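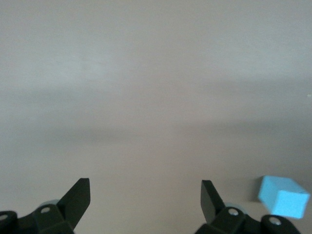 A plain gray-beige surface with soft shadows.

Do You Need an App to Learn How Computers Think?

Pommont Kids: Look Twice
March 2021

Maybe you have seen an ad like this one: "Learn to code in 30 days! Be a genius!" The ads have bright colors and happy music. They also usually have a price, in much smaller letters.

We like computers at Look Twice. We also like asking questions before we believe things. So let's ask some.

What is an algorithm?

It is a long word for a list of steps. The steps have to be in order, and they have to be clear enough that someone who has never done the job could follow them. A recipe for pancakes is close to an algorithm. So is the way you were taught to do long division.

Some ads make it sound as if an algorithm were magic, or as if it were smart. It isn't either one. If step four is wrong, a computer will do step four wrong every single time, very fast, and it won't feel bad about it.

Is a computer program always right?

No. Say a library in Ullarville uses a program called Agbeko to pick books for kids. You borrow one book about sharks because your cousin is scared of them. Now Agbeko shows you sharks, sharks and more sharks. Did it learn what you like? It learned what you borrowed, and then it guessed.

When a screen says "Picked just for you," try asking: picked how? Who wrote the steps? What did they leave out? A grown-up may not know the answers, and you can ask anyway. 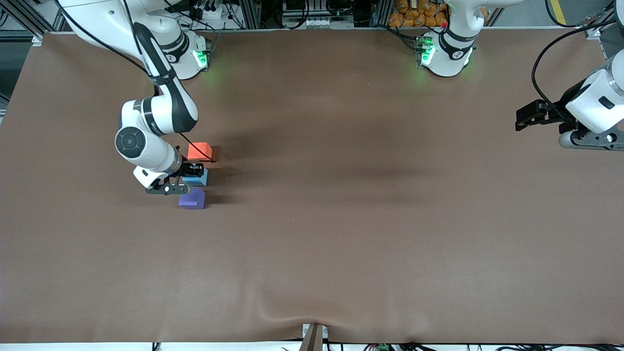 Try this one with paper. Write down the steps for putting on a sock. Give them to a friend and tell the friend to do exactly what the paper says and nothing else. Did you say to pick up the sock first? Did you say which end the foot goes in? Most people's first try goes badly. Fix the step that failed and run it again. Programmers call this debugging, and they spend a lot of their time on it, even the good ones.

You just did some real computer thinking, and there was no app.

So are coding apps bad?

Some are fun. Some teach you quite a bit. Others mostly teach you to tap the shiny button until a star pops out. Suppose a game called Resix has 60 levels, and you finish 18 of them in one afternoon. Sounds great! But close the game and try to explain to somebody what a loop is. (A loop is a step, or a group of steps, that repeats.) If you can't explain it, the stars didn't mean very much.

Watch out for numbers, too. Imagine an ad says "87 percent of kids got better at coding!" Better than what? How many kids were asked? Was it the company that asked them? A number can be true and still leave out the part you need.

Will everyone need to code when they grow up?

People say so. People have been wrong about the future before, and we don't know this one either. Knowing how programs work can help you even if you never write one for a job, in the same way that knowing how ads work helps you in a store. If you try coding in September and hate it by winter, you are still allowed to use a computer.

Words to know

Algorithm: a list of clear steps in order.
Bug: a mistake in the steps.
Debugging: finding the mistake and fixing it.
Loop: steps that repeat.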